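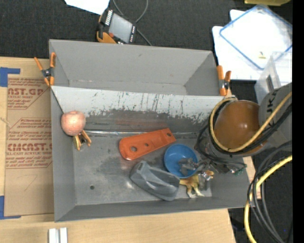

Lilibeth's view is that the divider should be bolted down before anyone touches the gripper again. She thinks the bin-side offsets wander because the panel does, and that re-teaching on top of it wastes an afternoon. Noted. Bolts mean drilling the bin, so for now it stays on the two orange spring clamps, one at each end.

May 25, 2025 – Modise cell, bin side

Worn patch on the divider slope: coating gone to darker metal, vertical scratches. Not repainting. Senyo wants a liner strip cut from the acrylic sheet. Leave the brown paper on until it is cut.

Cables at the wrist. Thin black wires hang loose under the arm and trail toward the bin wall. Plan:

- E-stop in, arm parked high over the upper compartment
- re-tie the black wires to the tan-yellow cable, slack loop kept at the orange joint cover
- jog the last joint end to end at 6 percent, watch the loop
- 22 mm clearance to the wall at the lowest pick, check with the gauge block

Fingers: re-zero the opening after the cable work. Bowl and dinosaur first, they sit close together and show any offset. Then 100 picks, log kept. Last run in March was 98 good.

Dede has the spare ties. Pendant goes back on its hook when done.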